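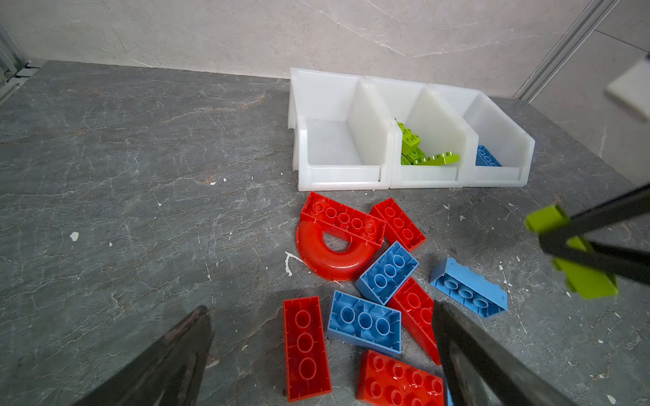 Toy bricks and bins on the marble table.

Georges and I set our wedding for August, and the guest list is finally done. We started with 32 names and a promise to each other that it would stay small. Then his mother called.

The venue is the old Plotow house, up the hill from the lake. They wanted 2,000 as a deposit and the rest nine days before. We looked at Trilora too, but the hall was dark and the parking was bad.

My cousin Lâm Huỳnh is doing the ceremony. He got ordained online and has already sent me two drafts. The first had a long part about how Georges and I met at the Rizvi party, and he got most of it wrong - we did not share a cab. The second is better. I asked him to keep the poem.

Still to do: find a band, pick a cake, and talk to Georges about the tea ceremony. My aunts want it in the morning, before the vows. His side would like the zaffe right after, with drums, so lunch may run late. I'm fine with that.

Invitations go out once the printer sends the proof back.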